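About Dronbridge

Dronbridge is an independent test shop for robot arms, grippers, cameras and controllers. Companies send us two or more products they are thinking of buying, or one they are thinking of selling, and we run them through the same set of tasks under the same conditions. Then we write up what we found. We do not build robots and we do not take a commission on anything a client ends up ordering.

We have a staff of 15. Most of us came from machine shops, packaging lines and service departments, where we spent years working with equipment that had been picked from a catalog. A few came from university labs. Our main test floor is in Humimley, in a former print works by the freight yard, and a smaller office in Nastholm handles simulation and reports.

What we test

Most of our work is side-by-side comparison. A client might have three grippers that all look right on the data sheet and want to know which one copes best with their parts. Another might be happy with the arm but unhappy with the controller. We also compare wrist cameras and fixed cameras, mostly on how well they find handles, edges and shiny parts under poor lighting.

Our task library has 36 tasks. Some are plain pick and place. The ones clients ask for most involve things that move on a hinge or a slide: doors, drawers, cabinet fronts, valve levers, electrical boxes. These are hard on a gripper because the part pulls back along a path of its own, and a small error in the wrist turns into a large side load at the fingers.

How a comparison runs

We begin in simulation. Each candidate gripper is mounted on the same arm model and given the same task, with small changes in starting position, surface friction and handle height from one trial to the next. The door task uses a paneled wooden door in a dark red frame, with a grey lever handle. We picked a lever because a gripper can grasp it, hook it or push it down, and different finger shapes favor different methods.

The two-armed setup is used when a client wants to know if a second arm earns its cost. We run the task once with one arm doing all the work and once with both arms available, and report the two results separately. For each trial we log contact forces, joint positions, time to complete and the reason for any failure. Slipping off the handle and running out of reach are recorded as separate failures, as the first is usually a finger problem and the second is usually a mounting problem.

In the door task, the gripper on the right arm comes at the lever from below while the left gripper stays open and clear of the door.
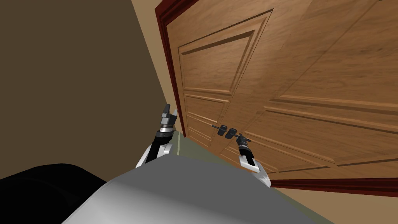 From simulation to the floor

Simulation lets us throw out poor candidates early, but we do not sign off on a product from simulated trials alone. Anything that scores well moves to the test floor in Humimley, where it is bolted to a real arm and put through a shorter version of the same tasks. Where the two sets of results disagree, the report says so and gives both.

The longest study we have finished so far was for Zawadzka, a maker of storage cabinets, and covered 6 grippers over 1,303 trials. Two of the six went on to floor testing. The client chose the cheaper of the two after the cycle times came out nearly the same.

What you get

Every client receives a written report, the full trial logs and the settings we used, so the work can be repeated elsewhere. Results belong to the client and are not published without written permission. If a manufacturer is paying for the study, the first page of the report says that.

Working with us

Please tell us what your robot has to handle, what equipment you already own and which products you are considering. Sample parts are helpful, and drawings will do if parts cannot be shipped. The Humimley floor is open to client visits on Monday afternoons by appointment. Simulation-only studies are arranged through the Nastholm office.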